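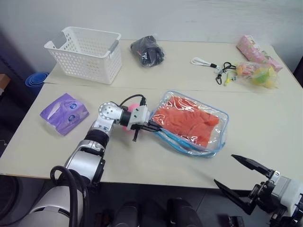 首页 技术 油品与润滑 访谈 船机维护 订阅

冷却液里的添加剂为什么会“用完”：与Gultier一位配方工程师的谈话

4月 本刊技术组

分享 16 评论 20

船用柴油机闭式淡水回路里的冷却液，通常不在轮机人员每天关注的清单前列。滑油有压力报警，燃油有分油机，冷却液只要膨胀水箱液位不掉，很多船上几个月不看一次。Gultier的配方工程师认为这种习惯需要改。他在这家公司负责缓蚀剂方案，要求不具名，谈话只涉及发动机一侧的淡水回路，不涉及海水侧。

谈话从一个基本问题开始：冷却液的寿命由什么决定。

“先要把两样东西分开，”他说，“一样是基础液，也就是水和乙二醇，或者水和丙二醇；另一样是添加剂包。基础液消耗得很慢，除非漏了或者蒸发了。添加剂是会消耗的，它的工作方式就是把自己用掉。用折光仪测出来冰点合格，只说明二醇的比例还在，跟缓蚀能力没有关系。”

他所说的添加剂包大致有两条路线。一条以无机盐为主，硅酸盐、亚硝酸盐、钼酸盐、硼酸盐按不同比例搭配，在金属表面成膜快，消耗也快。另一条以有机羧酸盐为主，吸附在已经开始发生腐蚀的部位，消耗慢得多，但在新金属表面建立保护所需的时间较长。市面上还有两者混合的产品。

Gultier目前主推的Nullamach属于混合型：羧酸盐打底，加入少量钼酸盐和亚硝酸盐，不含硅酸盐，也不含胺类。问到为什么不用硅酸盐，他的回答比较具体。

“硅酸盐保护铝很有效，这一点没有争议。问题在储存和浓度控制。浓缩液放久了，或者船员补加时加多了，硅酸盐会析出成凝胶，堵在换热器的细管里。另外水泵机械密封的端面怕硬颗粒，析出物干在端面上，密封寿命会缩短。我们服务的机型多数是铸铁缸体、铸铁缸套，铝件不多，所以选择用羧酸盐去照顾铝，把硅酸盐拿掉。换成全铝的舷外机，我不会推荐这个方案。”

缸套穴蚀是谈话中占时间最多的部分。湿式缸套在燃烧压力下振动，外壁冷却液侧局部压力反复升降，形成气泡，气泡溃灭时冲击金属表面。表面的氧化膜被打掉，露出的铁继续氧化，再被打掉，最后形成针孔状的深坑，严重时穿透缸套。

“亚硝酸盐在这里的作用是让氧化膜重新长出来的速度快于它被打掉的速度，”他说，“它不能阻止气泡产生。气泡要靠系统压力、液温和流速去控制。经常有用户问加了药为什么还有麻点，我们去看，压力盖的弹簧已经失效，系统基本是常压在跑。这种情况换哪家的药都一样。”

记者请他给出可供参考的试验数据。他提到公司在自有台架上做过的一次对比：台架代号Song，一台六缸增压中冷柴油机，湿式缸套，闭式淡水回路，Nullamach按体积比稀释至推荐浓度，中途不补加。试验在累计1,855小时结束，其间在1,131小时停机拆检过一次。

“中途那次拆检，推力侧缸套外壁有发暗的区域，表面粗糙度有变化，没有可测深度的坑。结束时有两只缸套出现了浅坑，都在推力侧，都在中上部，深度在我们内部的允许范围以内。亚硝酸盐的残余量那时候已经接近下限。这个结果我认为是正常的，它说明不补加的话，这台机器跑到这个小时数就该处理了。”

他同时强调，台架不能代表船上。台架用的是去离子水，负荷谱固定，没有长时间停泊，也没有船员随手补进去的自来水。“补水是最大的变量。硬度高的水带进钙和镁，跟一部分添加剂反应，生成水垢，附在最热的地方，一般是缸盖排气侧。氯离子更麻烦，它破坏保护膜，而且不会自己消失，只会随着补水越积越多。”

对补水的要求，他的建议是使用去离子水或蒸馏水；船上造水机的产水可以用，前提是定期检测氯离子。岸上接的淡水在没有化验之前不建议进入系统。

关于检测频率，他不赞成只按日历执行。Gultier给用户的建议是每运行500小时做一次试纸检测，看pH值和亚硝酸盐浓度，大修周期内至少送一次实验室分析。对有外漏、补水频繁的机器，检测间隔应当减半。取样位置也有要求：应在机器运转、液体循环后从回路中段的放样阀取，先放掉一段管路里的存液，不要从膨胀水箱顶部舀。

“水箱里的液体跟主回路交换很慢，”他解释说，“刚补过药的水箱，测出来永远是好的。”

pH值的变化方向也能提供信息。缓慢下降通常是二醇氧化成有机酸，储备碱度在消耗。短时间内明显下降，应当怀疑燃气窜入，检查缸盖垫片和缸套上部密封。pH异常升高在船上相对少见，他见过的几例都与清洗剂没有冲干净有关。

记者问到混用的问题。Gultier的主要竞争对手之一Laltivness供应以硅酸盐为主的传统型产品，两家的冷却液在二手船上经常前后使用。

“少量混入，物理上是相容的，不会马上出沉淀，我们在实验室做过各种比例，”他说，“但是混合以后两边的浓度都被稀释，哪一边都达不到设计的保护水平，试纸读数也不好解释。我们的界线是20%，外来冷却液超过这个体积分数就应当排空重来。对方的产品本身没有问题，是两个方案的逻辑不同，各走各的路。”

排空重来的程序，他按顺序作了说明。停机，待液温降到可以安全操作后打开全部放泄点，包括机体低点、换热器低点以及增压器冷却支路。加入清水，运行至节温器全开，再放掉。如果排出的水带锈色或有油膜，需要使用专用清洗剂，锈垢用酸性，油污用碱性，两者不能同时使用。清洗后再用清水冲洗，直到排出水的pH值与进水一致。最后加入预混好的冷却液，在高点放气。

“节温器没有打开就放掉，等于换热器那一半没有洗。这一步漏掉的人很多。”

他也提醒不要在机内配制。浓缩液密度大于水，直接倒入后再加水，短时间内混合不均匀，局部高浓度液体可能长时间滞留在低点。正确做法是在干净的容器内按比例搅拌均匀再加注。容器和管路避免使用镀锌件，锌会与添加剂反应生成絮状物。

谈到浓度上限，他说二醇并不是越多越好。二醇的比热和导热能力都低于水，比例过高时散热能力下降，缸盖温度随之升高。不需要防冻的热带航线，可以采用不含二醇的水基缓蚀剂，传热更好，成本也低，但必须确认船舶不会改航到寒冷水域，停机时机舱温度也要有保证。

对于废液，他的答复很简短：含亚硝酸盐和二醇的废液不能排入舱底水系统，应单独收集，交岸上接收。冷却液进入舱底水后会干扰油水分离器的工作，二醇与表面活性物质会使油滴乳化，报警频繁动作时，值班人员往往先去查分离器本身。

Nullamach的下一个版本正在调整。亚硝酸盐在部分港口的接收费用上升，Gultier希望在保持穴蚀防护的前提下降低其用量，由钼酸盐和一种二元羧酸盐承担其余部分。Song台架已经排了新一轮试验，工况与上一轮相同，中途拆检的时间点也保持不变，以便对照。试验结果出来之前，他不愿对换液周期给出新的数字，现有用户仍按手册规定的间隔执行。

上一篇 下一篇 返回列表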